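Cavalcanti Jar Lid Liners, Pack of 188

Item: Gellby pantry range
Price: 2,989 (trade account points) or see price list
Sold by: Laltness

Replacement liners for screw-top food jars. Each one is a thin foam disc that sits inside the lid and presses against the rim of the jar when the lid is tightened. Use them when the original liner has torn, picked up a smell, or gone missing in the dishwasher.

The foam is white on both sides, so it does not matter which way up it goes in. Push it flat with a thumb until the edge is under the thread. No glue is needed. Liners can be trimmed with kitchen scissors if the lid is a little undersized.

Suited to dry goods: nuts, seeds, rice, dried fruit, coffee, spices. Not for canning, pressure cooking or hot filling. Oily foods will stain the foam over time but do not weaken it. Wipe clean with a damp cloth and let dry before closing the jar.

Measure the inside of the lid, not the mouth of the jar, before ordering. Glass and plastic jars from different makers vary even when sold as the same size. If you are between sizes, take the larger one and trim.

Details
Material: polyethylene foam
Color: white
Pack: 188 liners in a resealable bag
Case: 15 packs
Storage: cool and dry, out of direct sun

Orders of 1,000 packs or more ship from the Vadeck warehouse and need a separate quote. Smaller orders ship from Laltness. Opened bags cannot be returned. Unopened bags can be returned with the packing slip.

Also in this range: Gellby wide-mouth lids, Gellby scoop set, Cavalcanti blank jar labels.

Page updated Oct 27, 2020

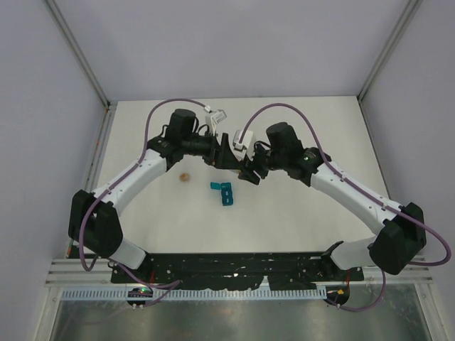
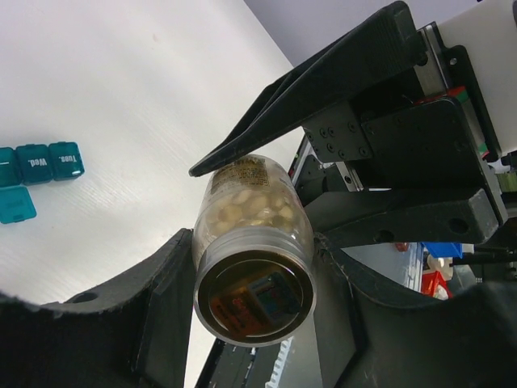
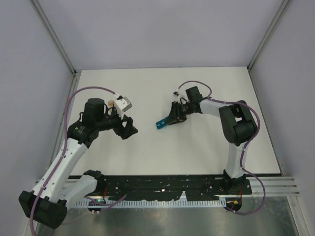 Second picture: clear jar with printed lid and label. Jar not included.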